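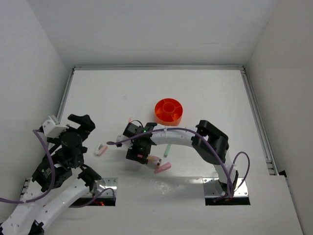

October, after supper. Day 4 of the great button sort and I am already doubting the whole method. The woman on the Zutby forum swears you should divide by color first, then by size, and that the right tray will cut the job in half. I don't believe in halves, or in right trays. Still, I keep looking at that orange-red round one with the dividers running out from a little ring in the center, and wondering if a wheel of compartments beats my muffin tin. Probably it only holds fewer buttons. Warix wants 53 dollars for a set of drawers, which is more than I paid for the buttons.

Counted one jar before I started: 287. The label from the Powell estate sale said 200 "vintage" buttons, so either they can't count or they threw in the ugly ones. I suspect the second. Plenty of them look like plain shirt buttons to me, and I'd like to know who decided they were vintage.

Tried the hot pin test on two that were sold as horn. Smelled like burnt plastic both times. So much for horn.

The Histitz guide says anything with a metal shank is worth setting aside. It says that about nearly everything, and they also happen to sell the little bags to set it aside in. I set aside nine anyway. Back hurts. Blue ones tomorrow, if I can tell them from the black under this lamp.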